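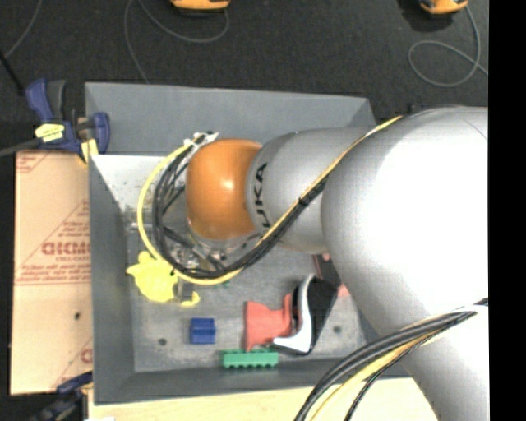 Learning to pick by missing

Tuesday, November 2, 2021

The first time the arm was left to run overnight at Lander, it picked up very little. It closed its gripper on bare bin floor, nudged things into corners and dropped what it had managed to lift. By the standards of a warehouse it was a bad night. For the people running the experiment it was a good one, and the misses were the reason.

Lander is a small research lab that works on grasping, the part of robotics that deals with getting hold of things. Its latest result, put out in September, concerns what a robot can learn from the attempts that go wrong. The lab's claim is fairly modest: a system trained on its own failures, with each failure sorted by type, needs far fewer tries to become reliable than one that is told only whether it succeeded.

Most grasp learning works on a yes or a no. The robot looks into a bin, chooses a spot, reaches down and closes. If something is in the gripper when it comes back up, the attempt is scored as a success. If the gripper is empty, it is scored as a failure, and the software shifts its guesses a little. Repeat this enough times and the guesses improve. The trouble is that "enough" can mean weeks of running a machine that wears out cables and fittings as it goes.

The Lander method, which the group calls Gastow, splits the "no" into 8 kinds. A grasp can slip off during the lift. It can push the object away before the fingers close. It can land on two things at once. It can stop short when a finger touches the wall of the bin. Each of these says something different about what should have been done, and the software adjusts a different part of its plan for each one. A slip changes where along an object the robot prefers to close. Contact with a wall changes the angle of approach and leaves the choice of object alone.

Sorting the failures is done without human labels. The controller already records the position of the arm, the opening of the gripper and the force on the wrist, and a camera takes a picture before and after each attempt. A short set of rules turns those readings into one of the types. The rules get it wrong now and then – a light object that slips early can look like one that was never touched – but the lab found that the learning holds up even with a fair share of wrong labels.

The objects are ordinary, plastic toys and blocks for the most part. They were chosen for awkward outlines. A plain block gives a gripper two flat sides to close on. Something with bumps, a thin waist or a pointed end gives it a lot of bad choices and a few good ones, and it may settle in a new position every time it is dropped. The bin is bolted or clamped down depending on the station, and its sloping walls send most things back toward the middle, so a run can go on for hours before anyone has to step in.

In the main test, the trained system was given 300 attempts on objects it had not met before. A baseline system, trained on the same number of tries but with plain yes-or-no scoring, brought up an object 158 times. Gastow did so on all but some 100 of its attempts. The gap was widest on objects lying against a wall, where the baseline tended to repeat the same collision.

There are limits, and the write-up lists them. Soft items were left out because the force readings did not separate one type of failure from another. Very flat pieces remain hard for both systems. The method also depends on a wrist sensor that many cheaper arms lack, and the lab has not yet tried to estimate force from motor current instead.

Two outside groups are now working with the code. Strömberg, which builds sorting equipment, wants to know whether the types carry over to suction cups, where a failed pick is usually a leak and there is no finger to collide with anything. Marnov is trying the method on a smaller arm with a lighter gripper. Its early runs needed a new set of rules for slips, and the other types were used as they were.

At Lander the next round of tests will put more objects in the bin at a time. With a handful of toys the arm can usually find one lying clear of the others. In a full bin it cannot, and pushing something aside, which is scored as a failure at present, may turn out to be a useful move. The group plans to change the scoring for that type before the arm starts its next long run.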